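Hand-held grippers on rent: tips for getting a clean folding session

6 min read

Clonico rents hand-held grippers in pairs, by the week, to people recording everyday chores for robot training. We kept a pair for two weeks and used them mostly on folding and table tidying. The kit costs $176 a week with the head strap included, or $119 without it. The tips below come from that stretch, and most of them would apply to any similar kit.

Set up the table first

Pick a table you can reach across without stepping. A round one works well if you stay on one side of it. Lay a dark mat down before you start on anything thin or shiny, and leave part of the tabletop bare so you have an edge to slide things toward. Wipe the table and let it dry. Crumbs get into the finger pads and are a nuisance to pick out.

A shared office is fine as a place to work. You need clear floor on your own side of the table, and bags should go against a wall. People walking past in the distance never spoiled a session for us.
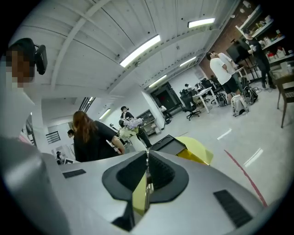 Folding thin sheets

Start with something stiff enough to hold a crease, such as wrapping sheet or a heavy napkin. Dish towels come later. T-shirts come last.

Keep one gripper low and let it hold. Bring the other in from above and take the sheet by its edge, with as little material between the jaws as will stay put. If you grab a big handful the fold goes crooked and you will spend longer straightening it than you did folding.

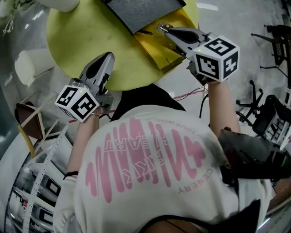 Go slowly for the first 70 folds or so. The triggers are lighter than they look and it is easy to close too hard, which leaves a dent in foil-type sheets that never comes out. After that we got quicker without trying.

Lean from the hips. Your arms get tired before your hands do, and a table that is too low will find your back by lunchtime. Raising ours on blocks helped more than taking breaks did.

Cleaning the finger pads

Use a damp cloth and a drop of dish soap. Skip alcohol wipes – our pads went tacky after the second one. An old toothbrush gets into the ribs. Dry them before you put the grippers back in the case.

Batteries and cables

Clonico says a charge lasts up to 70 minutes. We got a bit less. Tape down any cable that crosses the floor near your feet, or run it around the back of the table.

Is it worth the rent?

For a week or two, yes. The case latch is poor and the printed guide skips the head strap completely. Dralent has a cheaper pair, but the grips were too wide for small hands. For a longer job I would ask about buying.

Comments (3)

Tymofii Onyshchenko
Painter's tape for the cables. Duct tape left glue on our floor and I was scrubbing it for an hour.

fillport_user
Do the pads come separately? Mine from Fillport wore smooth by November and they wanted me to send the whole unit back.

M.
Agree on the latch. I put a luggage strap around the case.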